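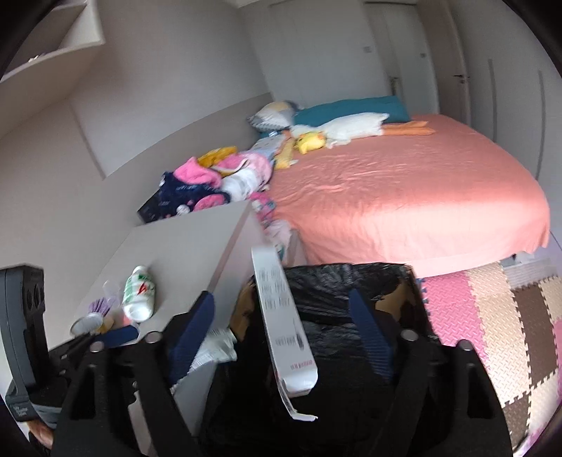
A hand-held gripper at work in a bedroom, one of the homes used in the Nonduvia study.

Homes teach robot arms to tidy up, Nonduvia group reports

10 October 2023

A robot arm can learn to pick up and sort household items from recordings made by people carrying a gripper through their own homes, according to results released by the Nonduvia research group.

The group, led by Yung-ching Kong, collected 1,124 short recordings between the spring and the end of August. No robot was present in any of the homes. Residents held a two-fingered gripper fitted with a small camera and used it to do ordinary jobs such as moving packaging, clearing a cabinet top or putting bottles back where they belong. The recordings were then used to train a control program for a fixed arm at the group's lab in Borkeck.

In earlier work the group trained the same arm by having operators steer it remotely at a bench. That method gave clean data but little variety, Kong said. The arm did well on the bench and poorly on anything that looked different.

For the new tests, the team set up 12 rooms that did not appear in the training material and ran 400 trials. The arm trained on home recordings finished its task in 71 percent of them. The arm trained only at the bench finished 38 percent.

"Most of the gain comes from the mess," Kong said. "People have bags inside boxes and things lying on their sides. We stopped asking them to clean up first."

Thin and crumpled items remain a problem. Paper packaging that had been opened or torn caused more failed grasps than any other kind of object, and the arm often closed its fingers too early. Chun-hung Chiang, who designed the finger pads, said a softer version is being tested and that a second set of recordings will concentrate on bags and cartons.

The method also depends on knowing where the gripper is at every moment. The team threw out recordings in which the camera lost track of its position, mostly during fast turns or when the view was blocked by a large object close to the lens.

The work was paid for in part by the furniture maker Traditwood, which wants to test robots in furnished rooms. The group plans to release the recordings next year after removing faces, mail and other personal details. A paper has been submitted for review.

We use cookies to improve your visit. By continuing to use this site you accept our cookie policy. Accept | Manage settings

Recent items
Ciobanu opens second warehouse test site
Borkeck lab adds evening tours for schools
Traditwood to try automated sanding line
Why robot arms still struggle with glass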